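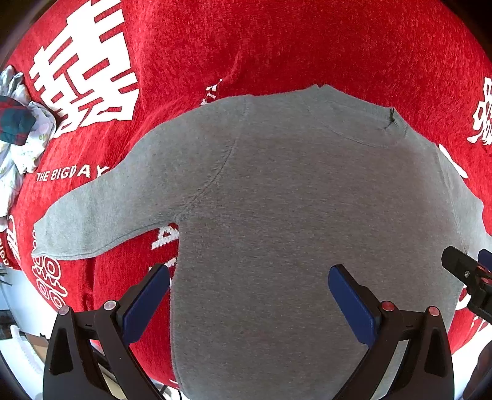 Fig. 1. Two knits of different texture: a fine grey jersey sweatshirt with ribbed collar and cuff, lying on a red knit sweater.

Textiles and Care, Unit 4
Knitted fabrics: structure, behaviour and washing
Handout prepared by Ya-wen Au. Revised 01/06/2020

4.1 Woven and knitted cloth

Woven cloth is made from two sets of threads crossing at right angles. Knitted cloth is made from loops. In weft knitting, the kind used for most jumpers and T-shirts, one yarn travels across the width and each new row of loops is drawn through the row before it. In warp knitting many yarns run lengthwise and loop sideways into their neighbours. Warp knits are harder to unravel and turn up in swimwear, net curtains and linings. We will not deal with them again until Unit 7.

A loop can change shape without the yarn itself stretching. Pull a knit sideways and the loops become wide and short; let go and they mostly return. How well they return depends on the fibre. Wool recovers well. Cotton recovers poorly, and this is why the elbows of a cotton jumper bag out after a winter of wear.

4.2 The three structures you need to know

Single jersey. One set of needles. The face shows small V shapes and the back shows rows of bumps. The edges curl when cut: the sides roll to the back and the top and bottom roll to the front. Allow for this when laying out pattern pieces.

Rib. Face and back stitches alternate across the row. Rib is thicker than jersey made from the same yarn, lies flat when cut and pulls in sideways, so it is used at cuffs, waists and necklines. 1x1 and 2x2 are the common forms.

Interlock. Two 1x1 ribs locked together. Both sides look like the face of jersey. It is firm and smooth, less stretchy than rib, and the easiest of the three for a beginner to sew.

4.3 Weight

Fabric weight is given in grams per square metre (gsm). For the purposes of this course we call anything under 200 gsm light, and anything over that medium or heavy. The heaviest piece in the sample box, the Kvam double knit, is 500 gsm. Weight alone does not tell you how warm a fabric will be. A loose, hairy knit holds more still air than a dense, smooth one of the same weight.

4.4 Shrinkage

There are two kinds and they are often mixed up in coursework.

Relaxation shrinkage happens when cloth that was stretched during making goes back to its natural size. Most of it takes place in the first few washes. Cotton jersey is the usual culprit.

Felting happens only with wool and other animal hair. The scales on the fibres catch on each other when the cloth is moved about in warm, soapy water, and they do not let go again. It cannot be undone. Stretching a felted jumper while damp may win back a little length - no more than that.

4.5 Practical: wash test

Work in pairs. Each pair needs one square of Ultia (cotton jersey) and one of Rultness (untreated wool).

Cut each square a little larger than needed and mark an inner square of 80 mm with sewing thread. Do not use pen. Wash both with the main load, dry flat overnight and measure between the threads in both directions. If the wool now measures 70 mm along one side, the shrinkage in that direction is 10 divided by 80, or 12.5 per cent. Record length and width separately, as knits rarely shrink by the same amount both ways.

Keep the washed squares. They go in your folder with the Gultari swatches handed out in November.

4.6 Before the next class

Read the chapter on yarn twist and finish the table of fibre properties from Unit 3. Macario Alvarado will take the session on mending and would like everyone to bring a knitted garment with a small hole or a pulled thread, clean, and some yarn close to it in thickness. The colour does not need to match.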